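The Rack Stays Out

3 May 2026

Every kitchen showroom I have walked through in the past year wants to hide the dish rack. Getberg has one that folds flat into a drawer. Stiden sells a version that hangs inside a cupboard, over a tray you are supposed to remember to empty. The salesman at the Mulcahy showroom told me, with a straight face, that a well-planned kitchen doesn't have a rack at all, and when I asked where the wet plates go he pointed at the dishwasher.

I own a dishwasher. It's fine. It does the big loads, and it does them at night while I'm asleep and can't hear it. But a good half of what gets dirty in my house gets dirty one piece at a time: a breakfast plate, a bowl from lunch, the pan that isn't allowed in the machine. Nobody I know runs a full cycle for a breakfast plate. They wash it in the sink and then they look for somewhere to put it.

The hidden racks all have the same problem, and you find it in the first week. Wet things need air. Shut a damp plate in a cupboard and it stays damp, and so does the cupboard. The Stiden tray, which I lived with from March of last year until I lost patience, grew a pink film along one edge that I had to go after with an old toothbrush. For this I had paid 200 dollars, plus fitting.

Then there are the mats. I tried the Ata mat, which is supposed to dry your dishes by soaking up whatever runs off them. What you get is a wet mat with plates lying on it. A plate lying down holds water in its foot, and a stack of plates lying down holds a little more at every level. People knew this a long time ago, and they came up with a rack that stands the plates on edge. I have yet to hear what was wrong with that.

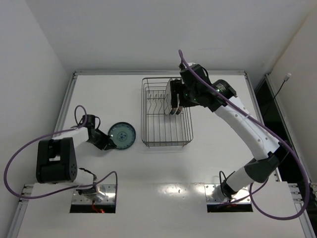 Dark wire rack with a plate divider at the far end, half of it left open.

My taste in racks is boring. I want wire, a floor of long wires with gaps between them, small feet to lift the whole thing off the counter, and a divider at one end that holds plates upright. The other end should be left alone. Makers can't seem to stop themselves from filling that space with cup hooks and a knife slot and a little cage for sponges, and every one of those decides for you what you'll be washing tonight. An open stretch of wire will take a colander or a mixing bowl, or a saucepan turned over.

Empty slots don't bother me either. One catalog I brought home listed a two-story rack with space for 14 dinner plates, and I would like to meet the household that washes 14 dinner plates by hand and has no one around to dry a few. Nine slots would do most of us. Plates with a bit of room between them dry faster than plates packed edge to edge, and they're easier to lift out without knocking the neighbor.

I know the case on the other side. A rack on the counter is clutter. It takes up space, and it tells your guests that somebody in this house eats. I've heard it from people whose counters hold a coffee machine the size of a suitcase and a bowl of lemons that are there to be looked at. The showroom quote for my own kitchen came to $3,935 for "clear surface storage," and nearly all of that was for putting things I use daily behind doors – doors I would then open with wet hands.

There is a fair complaint about racks, which is that people never put anything away. The rack turns into a second cupboard and the same four plates go round and round between it and the table. I do this myself. I'm not sure it's a fault. Those plates are clean and dry and I know where they are.

I didn't sign the quote. The folding rack went back to Getberg, the mat is under a plant pot, and the old wire rack is beside the sink again with last night's plates in it.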